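## Le coin des étagères : la poussière, cette vieille compagne

Chères lectrices, chers lecteurs,

Vous avez été nombreux à répondre à la lettre du mois dernier sur les bibliothèques trop pleines, et dans presque tous vos messages revenait le même mot, glissé en fin de phrase comme on avoue une petite faute : la poussière. Il y a celles et ceux qui la combattent tous les samedis matin, ceux qui ont fait la paix avec elle, et puis une lectrice qui nous écrit qu'elle retourne ses livres tranche contre le mur quand sa belle-mère vient dîner (nous ne jugeons pas, nous prenons des notes). Alors voilà, janvier est là, les fenêtres sont fermées, les radiateurs ronflent, et c'est le bon moment pour parler de ce qui se dépose sur nos livres pendant que nous les lisons si peu.

Commençons par un souvenir. Quand la boutique a ouvert, rue du Patrício, nous avions 300 livres en tout et pour tout, installés sur des planches récupérées dans un ancien magasin de laine. Il y avait encore des brins de mohair dans les rainures, et nos premiers clients repartaient avec des romans légèrement duveteux. On époussetait le tout en une demi-heure, en écoutant la radio, et on trouvait ça plutôt agréable. Aujourd'hui il y a beaucoup plus de livres, la demi-heure est devenue une matinée entière, celle du mercredi, avant l'arrivée des enfants pour l'heure du conte, et l'agrément dépend pas mal de la qualité du café.

À force, on finit par avoir une méthode. La nôtre n'a rien de savant. On commence par l'étagère du haut, on descend, et on garde le sol pour la fin. On sort les livres par petites poignées, cinq ou six, sans jamais les tirer par la coiffe - vous savez, ce petit bord de tissu ou de papier en haut du dos, si tentant sous l'index et si prompt à se déchirer. On pousse doucement les deux voisins vers le fond et on attrape le volume par le milieu. Ensuite on le tient bien fermé, la tranche de tête inclinée vers le bas, et on passe un pinceau souple depuis le dos vers l'extérieur. Un pinceau à maquillage large fait très bien l'affaire, à condition évidemment qu'il n'ait jamais servi au maquillage.

Pour les planches elles-mêmes, tout est permis ou presque. Nous avons longtemps employé de vieux tee-shirts à peine humides, puis des gants de coton, puis un plumeau offert par un client, qui perdait ses plumes et qui a fini dans la malle à déguisements. Si vous mouillez votre chiffon, laissez la planche sécher tout à fait avant de remettre les livres. Le papier boit tout ce qui traîne, et une couverture posée sur du bois encore frais peut gondoler en une nuit. Nous l'avons appris aux dépens d'un très bel atlas des rivières, que nous avons ensuite gardé pour nous et que nous aimons beaucoup, gondolé comme il est.
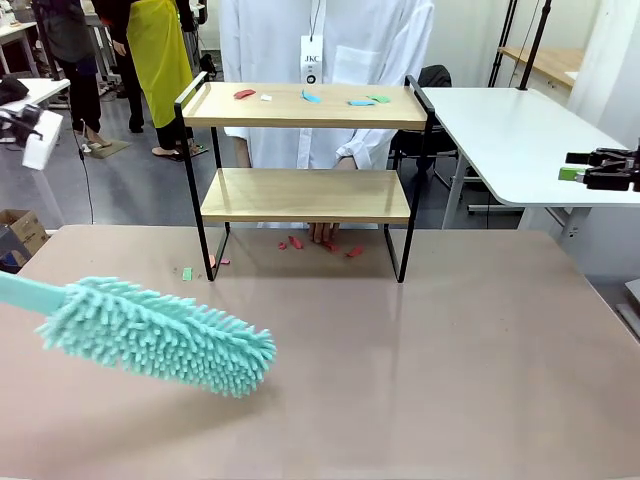
Faut-il dépoussiérer les livres anciens aussi souvent que les autres ?

Plutôt moins souvent, et avec davantage de patience. Deux passages par an suffisent pour des reliures fragiles, au pinceau très doux, sans produit et sans eau. Un cuir qui poudre entre les doigts se laisse tranquille, enveloppé dans un papier non acide, jusqu'au jour où quelqu'un du métier pourra le regarder.

Cette question nous arrive surtout de personnes qui viennent d'hériter. On vide une maison, on découvre au grenier une rangée de volumes rouges à lettres dorées, et l'on n'ose plus y toucher ou, au contraire, on voudrait tout faire briller dans l'après-midi. Laissez-leur quelques jours dans une pièce tempérée. Ouvrez-les un peu, sentez-les (mais si !), regardez s'il y a des taches, des petits trous, une odeur de cave. Un livre qui sent franchement le moisi doit rester à l'écart des autres, dans une boîte en carton, le temps qu'on vous conseille. Et ne jetez surtout rien avant d'avoir feuilleté : nous avons retrouvé entre des pages des billets de train, une recette de gelée de coings, et même une lettre d'excuses jamais postée, adressée à un dentiste.

Vient ensuite la grande affaire du rangement. Puisqu'on a sorti les livres, autant en profiter pour se demander comment on les remet. Ne serrez pas trop : un volume doit pouvoir glisser sans qu'on se batte avec lui. Ne laissez pas non plus de grands vides, car les livres penchés se déforment, les gros surtout. Les formats géants se couchent volontiers à plat, par piles de trois ou quatre. Quant à l'ordre, faites comme il vous plaît. À la boutique nous suivons l'alphabet, par pure obligation, mais chez moi les romans sont rangés dans l'ordre où je les ai aimés, et je ne retrouve jamais rien, et j'en relis d'autres à la place.

Un mot de la lumière, pour finir avec les conseils. Le soleil d'hiver entre bas et va loin dans les pièces, il touche des rayonnages que celui de juillet n'atteint pas. Regardez un jour, vers midi, où il tombe chez vous. Si c'est pile sur votre collection de poésie à dos violets, changez-la de mur, le violet pâlit très vite, et les rouges le suivent de près.

### Les nouvelles de la maison

Notre grand rangement de début d'année a bien avancé, merci à celles et ceux qui ont enjambé les cartons avec le sourire. Nous avons mis de côté 465 livres d'occasion, des policiers pour la plupart, mais aussi de la cuisine, des récits de voyage et un rayon de jardinage qui vaut le détour. Ils seront tous à 2 euros pendant la braderie, sur les tables du fond et dans le couloir. Venez avec vos sacs, les nôtres partent toujours dans la première heure.

Le cercle de lecture Drornura reprend le mercredi soir, à 19 heures, autour de *L'Hiver à Flusham*, un roman assez lent, plein de brouillard et de soupes, que la moitié d'entre nous a adoré et que l'autre moitié n'a pas encore fini. Il fait 500 pages, mais les chapitres sont courts. On peut venir sans l'avoir lu, on peut même venir pour les biscuits.

Enfin, les éditions Mallov nous ont fait parvenir leur petit catalogue de printemps, avec une série de carnets illustrés sur les métiers du livre. Celui consacré à la reliure nous a bien plu, avec ses dessins de presses et de couteaux, et nous en avons commandé une pile. Dites-nous si vous voulez qu'on vous en garde un exemplaire, il suffit de répondre à cette lettre ou de passer la tête par la porte.

Le mois prochain, nous parlerons des marque-pages, des vrais et des improvisés. Envoyez-nous les vôtres, ou racontez-les - le ticket de pressing, la feuille de laurier, la carte postale qu'on n'a jamais voulu rendre à son livre d'origine. Nous lisons tout, même si nous mettons parfois un peu de temps à répondre.

Bien à vous,

La librairie de la rue du Patrício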